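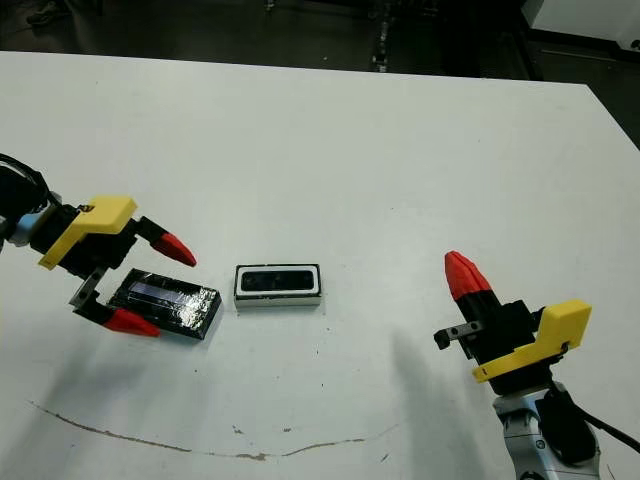
Humaira Bajwa replied:
White is the wrong color for a table you plan to work at, sorry. I had one for 5 years and every pen mark, every coffee ring, every crumb of eraser was right there yelling at me. I'd go mid-gray or plain wood next time and never look back.

Metis wrote:
Ok but I'm the one who started this thread and I already like white, so that's a tough first answer, haha. What I'm asking is how people keep one looking decent. I do bookbinding and some card making, so we're talking glue, ink, pencil, the occasional tea. I love how the light bounces around on a white top and I can find a dropped needle in two seconds. The pen marks are what's getting to me.

Cletus wrote:
Rubbing alcohol on a soft rag. Try it on the underside first. Ballpoint comes right up on mine and I've been doing it for years with no harm done.

nermin_b wrote:
Careful with that, Cletus! It depends so much on the finish. I did exactly this on a painted table and took the shine off a patch the size of my palm. It's still there. I put a plant on it.

Cletus wrote:
Well yeah, painted is different. That's why I said the underside.

nermin_b wrote:
Mine wasn't painted on the underside :)

Humaira Bajwa wrote:
See, this is my whole point. You buy a nice bright table and then you're testing solvents on it on your hands and knees. With my wood one I wipe it with a damp cloth and if there's a stain, fine, it's a work table.

Metis wrote:
Humaira I hear you but I've used dark wood too and by late afternoon I was squinting at everything. My eyes are not what they were. White paper on a white top is a little annoying for cutting, I'll give you that – I keep a green mat down for it.

Cletus wrote:
A mat is the real answer. Get the biggest one that fits and stop worrying about the table.

Metis wrote:
Mine covers maybe half. The other half is where the damage happens, of course. Anybody tried that Prerum paste? They had it at Ağca when I went in for thread and the guy behind the counter was very keen on it.

nermin_b wrote:
I have a tub. It's gritty! Good on the kitchen sink, I wouldn't go near a glossy top with it. For pencil I use a plain white eraser, and for tea a bit of baking soda and water, left to sit for 4 minutes or so and then wiped, no scrubbing. Dried glue I leave alone till it's really hard and then lift it with an old plastic card.

Metis wrote:
Plastic card! I've been picking at it with my thumbnail like an animal. Trying that tonight.

Humaira Bajwa wrote:
The eraser trick works on walls too, I'll admit that one is good. Still not buying another white table.

Cletus wrote:
Only thing I'd add is to keep it out of direct sun. My sister's went yellow on the window side over one summer and no rag is fixing that.

nermin_b wrote:
Hm, mine has been by a south window since July of last year and it's fine. Could be the finish again.

Metis wrote:
Mine's against the north wall so I'm not going to lose sleep over it. Card worked on the glue by the way, took off almost all of it. There's one blob left near the corner that I think is epoxy, and I have no idea what to do about that.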